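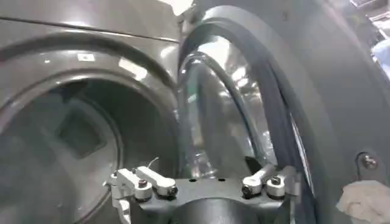

Gilside Skin and Beauty Circle

Minutes, Nov 16, 2022

In the chair: Augustina Quaye. Eleven members present, which left one chair free for coats.

1. Minutes of the last meeting
Agreed, once "facial pool" had been corrected to "facial peel".

2. Winter moisturiser trial
Members have now had four weeks with the two creams. Rakis was liked for dry hands and disliked for its smell, which one member put somewhere between marzipan and a new car. Quartey sinks in faster but pills under foundation. Two members admitted to using both at once and were asked to leave their scores blank. The trial carries on until the jars run out.

3. The 72-hour mascara
Augustina wore it for the full 72 hours as promised. It stayed on. It was also still on for some while after she wished it to come off, and she recommends an oil cleanser and patience. Not to be added to the approved list.

4. Newsletter
Now going to 391 readers. The piece on sunscreen in cloudy weather drew the most replies, mainly from people who don't wear it and wanted us to know. Next issue: chapped lips, and how often to wash make-up brushes. A show of hands on the second point was started and then dropped by common consent.

5. Spring evening
To be held in March. Misarora has offered 300 sachets of night serum for the goody bags. Members felt this was generous — we usually get 40 people — and asked to see the use-by date before saying thank you. Augustina to write.

6. Any other business
A request for a talk on "ageing backwards" was discussed at length. Agreed to offer the speaker ten minutes and no projector.
Will whoever borrowed the magnifying mirror please bring it back. It has not been missed by everyone.

Meeting closed at 9.10pm. Next meeting: bring own towel.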